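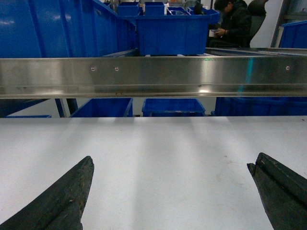
*Bench with the fingers apart, from the wrist camera.*

# Irkham bench set: data card and house rules

Hello, and thank you for reading this before opening the archive. The Irkham set is a collection of short pick-and-place recordings made at a white table with a steel rail along its back, and this card covers both what is in it and the rules we work by when we add to it. I have tried to keep the rules short (Albane says I failed, and she has a point), but each of them has earned its place over a good many afternoons.

## What you get

- 334 episodes, each in its own folder, with wrist video, joint positions and a plain text note
- a `splits` file, which we ask you to use as it stands so that results can be compared
- the operator notes, lightly tidied for spelling and otherwise left alone

The layout follows Flostach, our little in-house format. The reader for it is called Nilla and lives in the `tools` folder. If you were using the older Joly reader, please switch over, as it drops the last sample of every episode and we are not going to fix it.

## Rules for recording

1. **Agree on who is running the session.** One person starts and stops the arm, and that person says so out loud. Anybody in the room may call a stop, at any time, without having to give a reason, and the arm stays stopped until the session lead clears it.
2. **Check the fingers before the first episode.** Scuffs are fine and we record plenty with scuffed fingers. A finger that moves when you wiggle it is another matter, so tighten it and write that in the note.
3. **Keep hands off the table while the arm is enabled.** Resetting an object means pausing first, every single time, even when it only needs a nudge.
4. **Leave the camera where it is.** If it gets knocked, finish the episode, mark it `moved`, and recalibrate before carrying on.
5. **Grip no harder than the object needs.** For foam blocks, begin at the lowest setting and go up one step at a time. A block may be held at whatever angle the fingers find it, turned or straight, and we'd much rather have a mix than a whole folder of tidy square grasps.
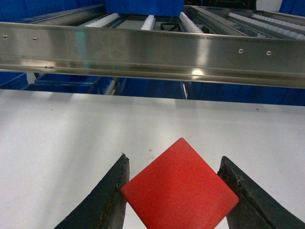

6. **Keep the failures.** A dropped or missed block is a perfectly good episode. Label it `fail` and save it with all the others.
7. **Write the note right away.** Two lines will do: what you were trying for, and anything odd.

## People in view

The wrist camera sees past the table, so colleagues do turn up in the background. Everyone who works near the bench is asked for written consent before recording, and may withdraw it later by writing to us. Please don't try to identify anyone, and please don't crop out faces to build something else from them. If you publish stills, blur the people first.

## Known limits

One room, one table and one style of gripper make for a narrow set, and I'd be wary of any claim that a policy trained only on this will travel well. The steel rail throws bright reflections, which have confused more than one of our own segmentation attempts. Finger wear was never measured, so please don't read anything into it.

## Questions and fixes

Albane Lecomte looks after the card and the labels. Open an issue with the episode number in the title and she'll get to it, usually in the morning. Corrections to labels are very welcome, and the next round of them goes in each January.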